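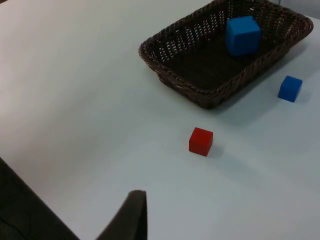 Home | Member Services | Frequently Asked Questions

Last updated: 20 May 2018

Droto Housing Cooperative: Questions About the Shared Dining Room

Who may reserve the dining room?
Any member whose account is in good standing may reserve the room. Tenants of members may apply with the member's written consent. The member remains responsible for the room during the reservation.

How far ahead must I apply?
Applications are accepted up to 6 weeks before the event and must reach the Member Services Office no later than two working days before it. Requests for October should be made early, as the annual meeting takes up several evenings that month.

What is the capacity of the room?
The fire permit allows 47 persons, including children and serving staff. This limit may not be exceeded for any reason.

Is there a charge?
Use of the room is free for members. A refundable deposit is required and is returned after inspection. Cleaning costs, if any, are deducted from the deposit.

May I use the dishes and serving ware?
Yes. Plates, glasses, baskets and table linens are kept in the Plenow Room cupboards. Woven items should be wiped with a dry cloth and must not be placed in the dishwasher. Please report breakage on the return form.

May I bring an outside caterer?
Caterers are permitted if they carry liability insurance and provide a certificate to the office. Navaratnam Catering and Stasach Kitchens have current certificates on file. The Cooperative does not recommend one firm over another.

Is alcohol allowed?
Beer and wine may be served to adult guests. Sale of alcohol is not permitted.

What if I need to cancel?
Notify the office in writing. Deposits are returned in full when notice is received before the day of the event.

Whom should I contact?
Direct all questions to Lutfa Sikder, Member Services Office, extension 3000. Keys are issued from the same office during business hours.

Filed under: Building Use, Reservations
Shares: 2 | Comments: 0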